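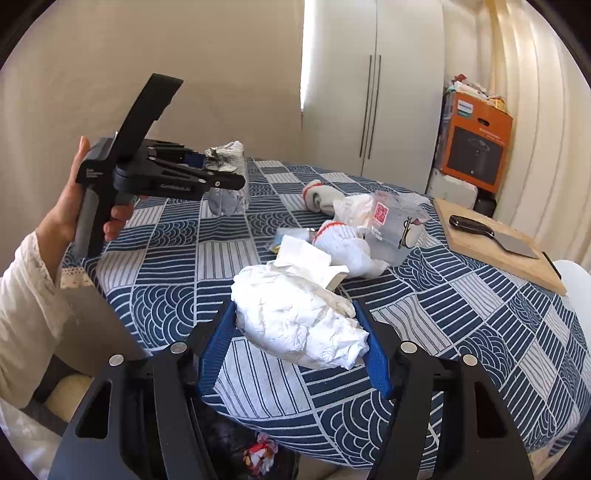 Figure 1. Bed-clearing task, bedroom setting, seen from one of the two hand-held grippers.

Print this page | E-mail this page

Requena project – progress report to Gridby
Prepared by Hugo Sabatier
Jun 10, 2025

Work in this period was on work package 2, learning to clear household clutter from demonstrations made with hand-held grippers. We recorded 466 demonstrations in May, against a target of 300. Of these, 25 were dropped during review, mostly for tracking loss when the gripper turned quickly. The total across all settings now stands at 811.

The bedroom is the hardest setting so far. Soft items such as socks and crumpled paper towels have no fixed shape, and on a patterned quilt the old segmentation step often merged them with the background. We have removed that step. The policy now takes the wrist view directly, along with finger opening and the tool's motion over the last second.

Results on soft items are better than in the last report, but uneven. Paper and tissue are picked up reliably when the fingers come straight down. Socks lying flat are still a problem – the policy closes too high and comes away with nothing. Clear plastic bags are also weak, and we do not yet have enough recordings of them to say why.

Demonstrations with two grippers take longer to record and need both tool tracks in a common frame. Jamotano delivered a new version of the alignment code and it is now part of the Prosa pipeline. Small drift remains in long recordings. We cut those into shorter pieces before training.

Knives and other sharp items stay in the recordings as objects to avoid. They will not be used as grasp targets in this phase.

Next period: more recordings of flat socks and plastic bags, a first test on the two-arm setup, and a written comparison with the segmentation version. No change to the budget is requested. The two-arm test depends on lab access, still to be confirmed with Gridby.

Last updated: 2 days ago
0 comments | 3 shares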